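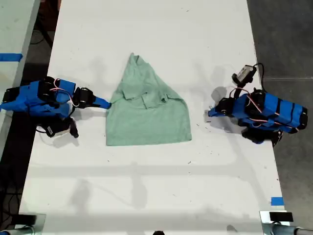 Mint green shirt, sides tucked in, collar still on top. Not finished yet.

1/ I am trying to learn one good fold for shirts with a collar. In July I moved to a smaller flat in Pameveck and my closet has only one shelf, 13 inches deep. Everything must fit there.

2/ The sides are the part I find most difficult. If I tuck them too much, the top becomes narrow, like the roof of a small house. You can see this shape in the photo. The bottom stays wide and straight, and then the shirt does not want to make a rectangle.

3/ What helps me: close the buttons first, all of them. Lay the collar flat with your palm. Then fold each side to the same line — I use the edge of the collar for this line.

4/ A white table is good for light colors only if you clean it before. Mine has many small dark specks and scuffs. I wiped it two times and most of them are in the surface, so they stay.

5/ Somebody from Flivmont asked me if ironing is necessary. For cotton I would say yes, but low heat and only the front. I skip the back. It is inside the fold anyway.

6/ My pile has 11 shirts now, and 5 of them I must fold again. The thick ones slide down when I take one from the middle. If you know a fold that holds better on a shelf, please write it to me. I will try it tomorrow evening.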